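4.2 What people told us about sock pairs

I'll admit I went into this part of the study expecting to be bored. I'd spent most of January reading laundry diaries with Sunita Pal, and I figured the sock entries would all say the same thing. They don't! We had 37 households keep a diary, and between them they logged 953 separate putting-away sessions, and socks come up more than any other item (shirts are a distant second, see Section 4.1).

The first thing we looked at was when a pair becomes a pair. Some people match socks as they come off the line, some do it on the bed, and eight households never match them at all and just dig around in a drawer every morning. I'm in that last group myself, so I tried hard not to grade anybody.
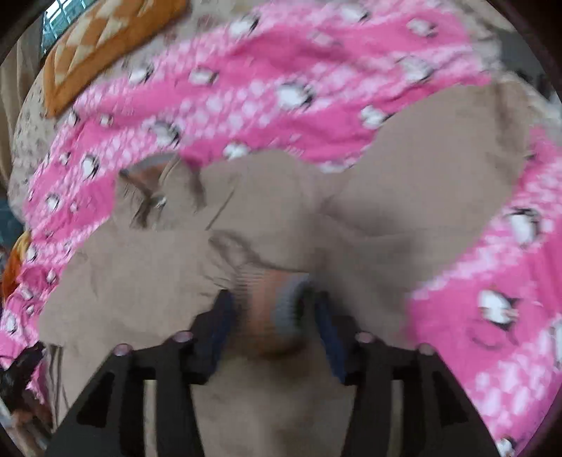 Figure 3. A rolled sock over a tan garment on a pink blanket.

Rolling versus folding was where the diaries got heated. Kátia Nogueira and I coded every mention of it separately and then compared notes, and we disagreed mostly on what counts as a roll. In the end we went with anything that holds its shape when you pick it up, so a striped sock in a bundle like the one in Figure 3 goes in as rolled, and a pair laid flat and bent once goes in as folded. Tucked cuffs got their own code. Rollers talked a lot about drawer space, and folders talked about stretched elastic, and both sides were very sure of themselves.

We also asked where the sorting happens. The bed won easily, with the couch next, and one diary from the Restrepo building mentions the top of a chest freezer (I loved that one). People who sort on the bed tend to finish in one go, probably so they can get into it at night. Couch sorters wrote things like "moved the pile again," sometimes for several entries in a row. I come back to those piles in Section 4.3.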